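Shared workshop builds its own hand-held grippers, but the tidying robot is still a promise

5 September 2020

A small group at the Gradari shared workshop says it can teach a robot arm to tidy an office without buying an expensive control system. Its members have built a pair of hand-held grippers that a person carries through the chores, with the movements to be passed on to an arm later. The arm is not finished.

The project goes by the name Lunard and was started in April by Takeshi Maruyama, who rents a bench at the workshop. He puts the cost of parts at $771, a figure that leaves out the computer, the printer time and every evening the members have put in. Commercial equipment costs far more, he says, though he did not offer a like-for-like comparison.

Each gripper carries a white cube covered in black square patterns, which software uses to work out where the hand is and how it is turned. The group works in an ordinary office room, with people coming and going – a fair test, Maruyama argues, of what a home is like.
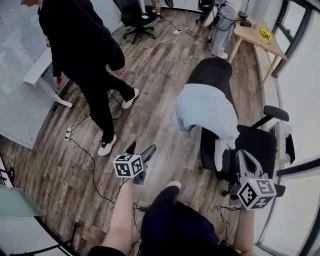 The Lunard grippers in use beside an office chair with a pale blue jacket over its back.

The cables are one weak point. Both grippers are wired, and Maruyama concedes that a cordless version has been "nearly ready" for a while. Another is the amount of usable material. Of 80 recordings made so far, the group kept 29. The rest were dropped, mostly when the software lost track of a cube behind furniture or a sleeve.

"That's a good rate for something made on a bench," Maruyama said. Perhaps so. It is also a small pile of examples from one room, and the group has yet to show that any of it carries over to a different room, or even to a different chair.

Estasik, a hobby electronics club that shares the building, has offered to lend a second-hand arm for a first trial. Maruyama expects to have it moving in about 18 weeks. He gave no date for a public demonstration, and the plans for the grippers have not been released.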